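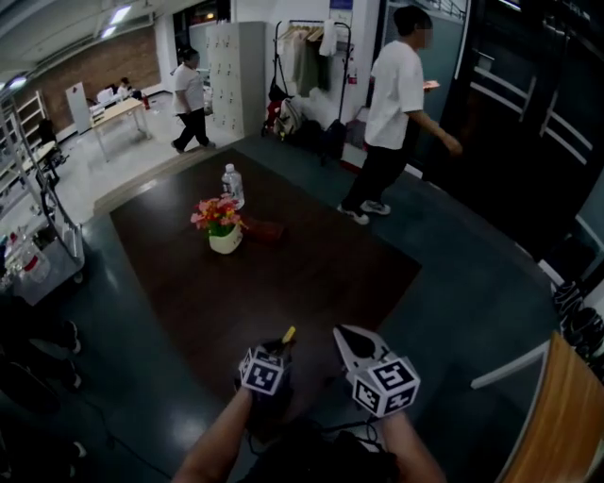 The rules for the hand grippers at Wasemar fit on one sheet of paper the day I was hired, and by the time I'd been there a summer they filled a binder, and at least two pages of that binder are my fault. I should tell you about the table first. Every take starts at the table, and rule one says you write down whatever's on it before you lift your hands. So that morning I wrote: flower pot, fake flowers, water bottle, white cap. Then I got to the dark red flat thing lying to the right of the pot and I stopped, pen in the air, because was it a pouch? A case? Some guy in a white T-shirt was already wandering off to the right and I didn't feel like yelling across the room. I wrote "red thing" and started the take. Remember the red thing!

Search this site Search Stories Go

The person who wrote the binder was Liudmyla Sydorenko. She had come to us from the Jonthorpe office, where a whole batch of 300 takes had been thrown out over one sloppy log sheet, and she'd never gotten over it. She wasn't mean about it. She'd just lean over your shoulder, smelling of cough drops, and tap the page with one fingernail. Tap, tap. You'd look down and sure enough, you'd left the bottle off.

I kind of loved her binder, if you want to know. I'd worked in places where the rules lived in one old guy's head and changed with his mood. Liudmyla's were typed. You could argue with them. I did argue with them, mostly at lunch, and sometimes she'd chew for a while and say "write it up," and there'd be a new line on Monday with my initials beside it.

So. The ones that matter for this story.

Rule 1. Write down the table.

You've heard this one.

Rule 2. Keep the cubes clear.

The marker cubes are how the system knows where your grippers are, so no sleeves, no thumbs, no leaning your chin over them when you're tired. I have a long chin and was spoken to.

Rule 3. Start low, start still.

Bring the grippers up near the edge of the table and hold there for a slow breath before you do anything. Pylyp Marchuk, who had the station next to mine, used to hum through his. He said it was the only quiet he got all day - he had twins. If somebody is standing at the far end of the table you hold anyway, and you note them, and you don't try to wait them out. People come, people go, somebody checks a phone. A robot is going to have to work in rooms with people in them.

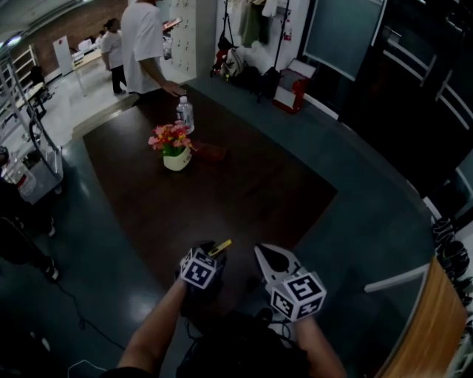
Rule 4. If it isn't yours, don't move it.

And now we're back to the red thing. I'd done my take, number 372 for the project, and it was a good one, smooth as butter, and then I needed space on the right side of the table for the next task. The red thing was in my way. I reached over with the right gripper and nudged it. That was all! A nudge! I figured I'd nudge it back.

Liudmyla had her hand up before I'd let go.

"Whose is that?" she said.

"I don't know."

"What is it?"

"It's a red thing," I said, and I could hear how that sounded.

She pulled my log sheet over. Tap, tap. She wasn't even looking at me, she was reading, and then she asked me what I thought a machine would learn from that. I said it would learn to move stuff over. She said, whose stuff? I said anybody's, I guess. She waited. She was terrible that way, she'd let a silence go on until you finished the thought for her.

"It would learn that if a thing's in your way and you don't know what it is," I said, "you push it."

"At the hospital in Ngata," she said, "they want these by September."
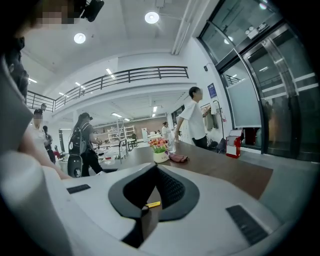

I thought about my grandmother's nightstand, with her hearing aids in a little dish and her pills lined up the way she liked them. I thought about some polite arm coming along and making a bit of room. It made my stomach feel funny.

So I pulled the take. You're allowed to pull your own, it's in the binder, back near the end under a tab that says Prurkik. I never did find out what that stood for. Pylyp thought it was her cat. You fill in a form and put down the reason in plain words, and I wrote, "I moved something and didn't know what it was or who it belonged to." My handwriting went all small. Liudmyla signed under it and handed me her pen to keep, a nice one, and went off to bother somebody else.

Then I walked the whole floor asking people if they'd left anything on the table. It took me most of the break. Pylyp came with me for company, humming.

I wrote up the new line that night at my kitchen table. "Before a take, ask. If you can't find the owner, stop and leave it where it is." She changed "can't find" to "have not found" and put it in with my initials.

By the time we hit take 629 I'd stopped needing to look at the page. I looked anyway, and ran my finger down to my line, and then I called out across the room, "Does anybody own what's on this table?"

Shares 300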